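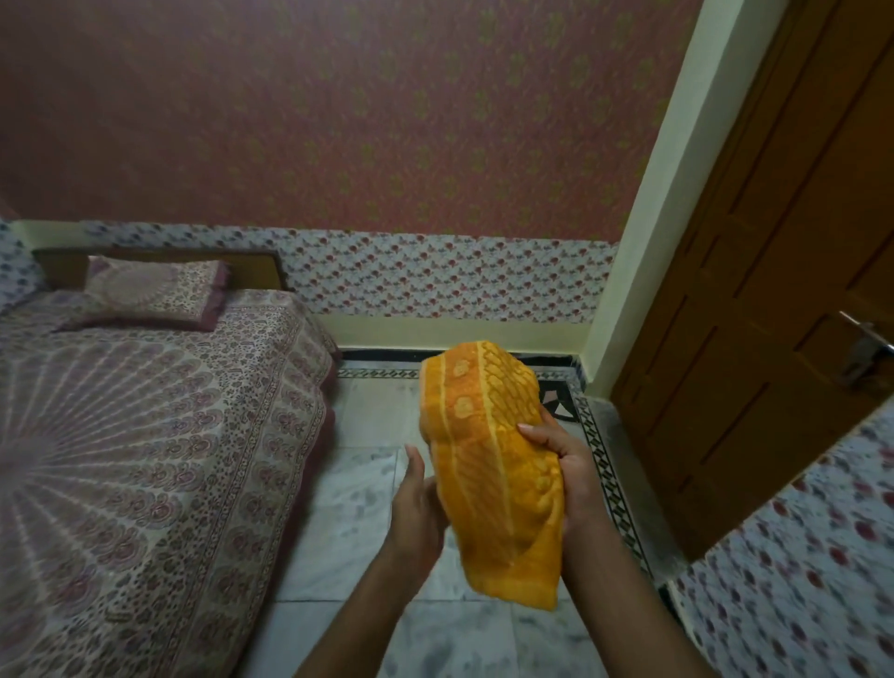

A towel stops being a towel when guests can no longer be given it, one respondent in Narnside said, and after that it may go on working in the house for years. Several others put the point in much the same way. They did not speak of throwing towels out. They spoke of moving them down, first from guests to family, then from family to kitchen or floor, and last to the shed or the car.

4.2 Stages of use in household textiles

The survey covered 446 households in the Wendov district, of which 116 also agreed to a longer interview at home. The interview asked respondents to list the cotton and cotton-blend items they owned that were no longer used for their first purpose. Towels were named most often, followed by bed sheets and undershirts. Curtains and tablecloths were seldom mentioned, and the few people who did mention them had usually cut them up to cover furniture in storage.

We coded each reported change of use as a step. An item that went from bath towel to floor cloth counted as one step; an item that went from bath towel to dog towel to floor cloth counted as two. Washing, mending and dyeing were not counted as steps unless the use changed as well. Most items went through no more than two steps before disposal, although sheets in Ivulside households tended to go further. The sheets there were often bought in larger sizes and could be cut down more than once.

The reasons given for a change of use were not always signs of wear. Fading and frayed hems came up often, but so did a change in bathroom color, a gift that replaced a working set, or a stain that did not affect how well the cloth dried. Respondents who had moved in the past few years were more likely to give reasons of this second kind. Some kept a cloth in one use because of the room it was stored in. If the linen cupboard was near the bathroom, old towels stayed there — even very thin ones — and paper or store-bought cloths were used on the floor.
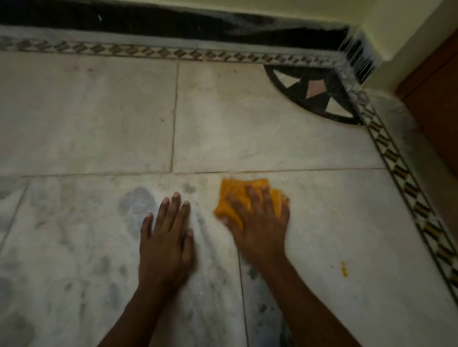
Figure 4. Cleaning a marble floor by hand with a cloth.

Floor type had a clear effect on what people kept. In homes with stone or tile floors, terry cloth was preferred for its weight and for the amount of water it holds. In homes with carpet or sealed wood, respondents kept fewer cloths and favored thin cotton for dusting. The Soylu apartments, where nearly all units have hard floors, reported the largest stocks of retired towels, and several residents said they would not buy a mop.

Two limits should be noted. The lists depended on memory, and items stored out of sight were probably undercounted. Interviews were also held in October, when many households had just sorted their summer and winter bedding, so sheets may have been fresher in mind than they would be at other times of year. We did not correct for either effect. Disposal routes, including donation and textile collection bins, are treated separately in Section 4.3.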